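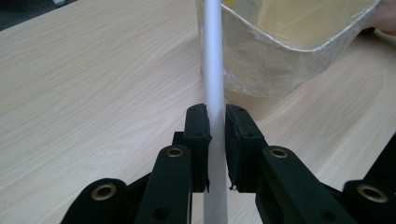
How long should a newly oiled table top be left before it is used?
Leave it 24 hours before light use and keep water, hot dishes and heavy objects off it for a full week. The oil feels dry to the touch long before it has hardened in the grain.

Oiling a pale wooden table top

This page covers bare or previously oiled tops in pale timber. It does not apply to varnished or lacquered tops, which must be stripped first. If you are unsure which you have, put a drop of water on the underside and leave it for a few minutes. On bare wood the drop darkens the surface. On varnish it stays as a bead and wipes off clean. A well-oiled top may also hold a bead, so scrape a small hidden spot with a blade as well. Varnish comes off as flakes or powder.

What you need
Clear hardening oil
Abrasive paper, 120, 180 and 240 grit
Cork sanding block
Lint-free cotton cloths
White non-abrasive pad
White spirit

Preparation
Wash the top with a damp cloth and a little soap, then let it dry overnight. Sand along the grain with 120 grit until stains and old rings are gone. Repeat with 180. Wipe the surface with a barely damp cloth to raise the fibres, allow it to dry, and finish with 240. Do not go finer than this. A polished surface takes up less oil and the coat will be thin.

Vacuum the dust, including the end grain.
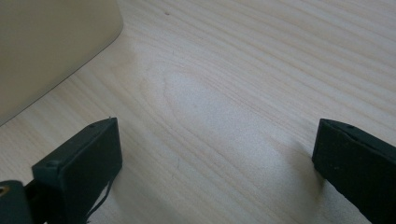 Pale wood with fine, wavy grain.

Applying the oil
Work at room temperature with a window open. Stir the tin; do not shake it. Pour a small amount on to a cloth and spread it along the grain in a thin, even film. End grain will need a second pass straight away.

Wait 30 minutes. Rub any patches that still look wet with the white pad, then wipe off all the surplus with a clean cloth. Oil left standing on the surface turns sticky and has to be removed with white spirit.

Apply 3 coats in total, leaving 24 hours between them. Rub down lightly with the white pad before each new coat.

Yellowing
Most clear oils warm the colour of pale timber. Oils with a small amount of white pigment reduce this. Test on the underside and judge the colour the next day.

Used cloths
Oily cloths can heat up and catch fire without a flame. Lay them flat outdoors to dry, or soak them in water and seal them in a metal container before disposal.

Page maintained by Graziella Ferri. Last checked in April.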